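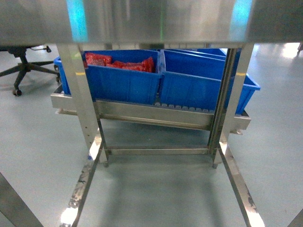 Why Do Heavy Bins Roll So Easily?

Try pushing a full box of books across the floor. It is hard work. The bottom of the box rubs against the floor, and the rubbing slows it down. This rubbing is called friction.

Now put a row of round pencils under the box and push again. The box moves much more easily. The pencils turn as it goes, so there is far less rubbing.

A roller track works the same way. It is a long metal tray with a row of small rollers along the bottom. Plastic bins sit on top of the rollers. If the track slopes a little, gravity does the pushing. Take the bin at the low end away and the next one can roll down to fill the gap – no motor and no plug.

Workplaces use tracks like this to keep parts close to the people who need them. The raised sides of the tray stop the bins from sliding off.

Many tracks and tables are made of stainless steel. It is strong, it does not rust easily and it can be wiped clean. Some also have small feet that screw up and down. Floors are often bumpy, and the feet keep everything steady.

Try it at home

You will need a tray, a small plastic box and 38 drinking straws. Lay the straws side by side across the tray. Lift one end of the tray onto 2 books and set the box at the top. Then take the straws away and try again. Which way is faster?

Next in this series: How Ramps Work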